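Workshop Tips: Seating Memory Modules

Notes from the Mellengate bench, compiled by Nelly Chávez

Most failed starts after a memory upgrade come from a module that is in the slot but not all the way down. We looked at this in a small study of robot insertion. The arm made 133 attempts on used desktop boards under two methods, and the findings carry over to hand work.

Method A pushed at the center of the module until a set force was reached. Method B pressed one end, then the other, and checked the height of both ends before letting go. Method A left 20 modules high at one end. Method B left 14 fewer. Total force was the same in both – only the place and order of the push changed.
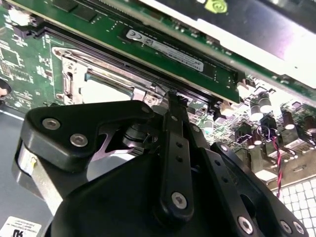 Wrist camera view, module at the slot, gripper finger near the socket bracket.

Clearance was the second result. Of all the stops logged by the Kitero controller, 53 were contact with something other than the module, mostly brackets and loose wires.

For work by hand:

Lay the case flat and support the board from below if it flexes.

Move wires away from the slot before starting. Tape them back if needed.

Match the notch to the key. Open the latches fully.

Press directly above one end until it stops, then the other. Keep your thumbs off the chips.

Compare the height of the two ends against the slot. A tilt is easier to see from the side, with a low lamp.

Do not rely on the click. On older boards the latch can close – or seem to – with the far end still up.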